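Sorting a Home Medicine and First-Aid Box

Posted 24/04/2019 by Serena Ferri, Storage and Household

A first-aid box only works if the contents can be found quickly, are in date, and are kept together. The method below uses a clear plastic box with a lid, and takes 40 minutes for an average household. Allow longer if the existing supplies are spread over several rooms.

What you need

Clear or translucent plastic box with a lid
Small zip bags or card dividers
Waterproof marker and plain labels
Sheet of A5 paper for the contents list
A clear table

Step 1: Gather everything

Collect all tablets, creams, plasters, dressings and tools from the bathroom, kitchen, car and handbags. Put them on the table in one heap. Do not sort while collecting, as this usually leads to a second partial heap somewhere else in the house.

Step 2: Check the dates

Read the expiry date on every item. On tubes it is normally stamped into the crimped end, and on blister packs it is pressed into the foil at one edge. Anything past its date goes into a separate bag for return to a pharmacy. Do not put medicines in the bin or down the sink. Eye drops and some creams also have a shorter life once opened, printed beside a small open-jar symbol or given in the leaflet. If the opening date is not known, treat the item as expired.

Step 3: Choose the box

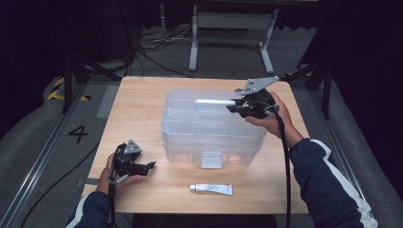

Box size should follow the largest item, which in most homes is a roll of bandage or a boxed thermometer. Internal dividers are worth having, as small items otherwise slide to the bottom. A clear box with a flat-lying handle across the lid and a latch tab at the front covers most needs: the handle stays out of the way on a shelf, and the contents can be partly seen through the walls. Small squeeze tubes, such as the white one lying in front of the box, should be sorted by use before they go in, with the printed side facing up.

Check the latch before loading. It should close with one thumb and hold when the box is lifted by the handle – test this over the table with a few heavy items inside. A latch is not a child lock. If there are children in the house, the box must also be stored high up or in a locked cupboard.

Step 4: Load in layers

Place rarely used items at the bottom: spare bandages, slings, cold packs. The middle layer takes creams and tablets, each kept in its original packet with the leaflet. Plasters, antiseptic wipes, scissors and tweezers go on top. Leave a little free space under the lid so that nothing presses against it.
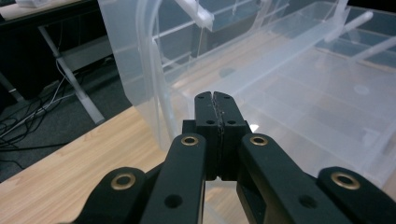
Translucent plastic storage on a light wooden tabletop.

Step 5: Label and list

Write the contents on the A5 sheet, with the expiry date beside each item and the earliest date first. Tape the sheet inside the lid, facing down. On the outside, one label reading FIRST AID is enough.

Step 6: Store and review

Keep the box in a cool, dry cupboard. Bathrooms are usually too damp, and the shelf above a cooker is too warm. Repeat Step 2 every February and August, and replace used items within the week – plasters run out first.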